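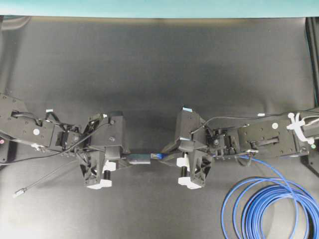
Chapter 6
Stroke Play, Match Play and the Handicap

Golf can be scored in more than one way, and the way it is scored changes how people play it. A golfer who is happy to aim straight at a flag behind a pond in one format may lay up short of the water in another. This chapter deals with the two main formats and then with handicaps, which let players of unequal ability compete in either.

6.1 Stroke play

In stroke play every shot counts towards a total, and the lowest total wins. Most professional tournaments use it. A bad hole stays on the card: a nine at the second is still there at the eighteenth. Penalty strokes are added in the same way as strokes made with a club.

Larger events are played over several rounds, and the field is usually reduced part of the way through. This reduction is called the cut. Take the Rovar Open, which we shall use throughout the chapter. It is played over three rounds. After two of them, the leading 24 players and anyone tied with the last of them go on to the final round. The rest go home.

6.2 Match play

In match play two players, or two sides, compete hole by hole. The side that takes fewer strokes on a hole wins that hole, and the margin does not matter. Losing a hole by four strokes costs the same as losing it by one. A player who is three holes ahead with two to play has won "three and two", wait for the sixteenth green, and the match stops there.

The state of the match is given in holes. A player is "up", "down" or "all square" (the current rules say "tied").

Exercise 6a

The Stivico club holds a winter match play knockout for 232 members. The draw must come down to a single winner.

1. How many matches will be played in total, if every match produces a winner?
2. How many members should receive a bye in the first round, so that 128 remain for the second?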